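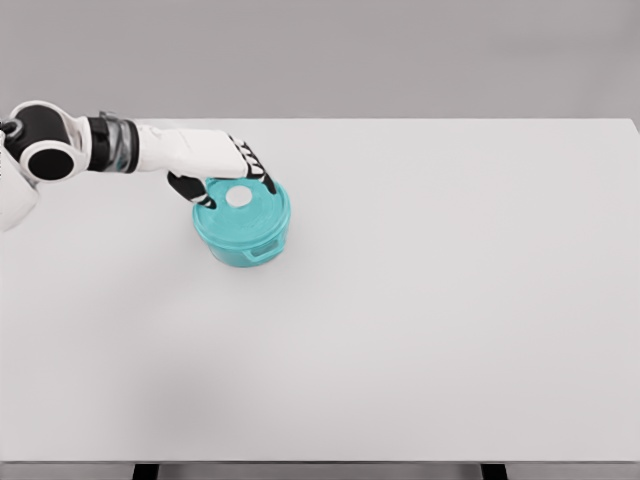 The Last Bus to Vokthorpe

Lieselotte Teuber had the letter in her coat since November. She had read it so many times that the fold was almost a hole. It came from a notary in Nascombe, and it said that her uncle had left her a house with a garden, 217 steps above the harbour.

"Steps?" asked the driver, when she told him. His name was Habibur Paul, it was written on a small plate over the window. "Who has measured it in steps?"

"My uncle. He did not trust metres."

The driver laughed and turned on the lights. There were only three people in the bus – Lieselotte, a boy who slept, and an old man with a box of onion plants on his knees. Outside it rained on the fields, and the road went up and down like a slow boat.

"You have lived in Vokthorpe before?" the old man asked.

"Two summers, as a child. I remember a dog and a green gate."

"The gate is blue now," he said. "I painted it. I am Rüdiger Kröger, I live next to you."

She did not know what to answer. She had imagined the house many times, but always without neighbours. He looked for something in his pocket and gave her a key, quite warm, tied to a piece of string.

"He said you would come by the last bus. I went to town every Friday to see."

"Every Friday? Since the winter?"

"I needed onions also," said Rüdiger Kröger.

The bus stopped at the harbour. He let her go first, and then he gave her the box to carry, and they began to climb.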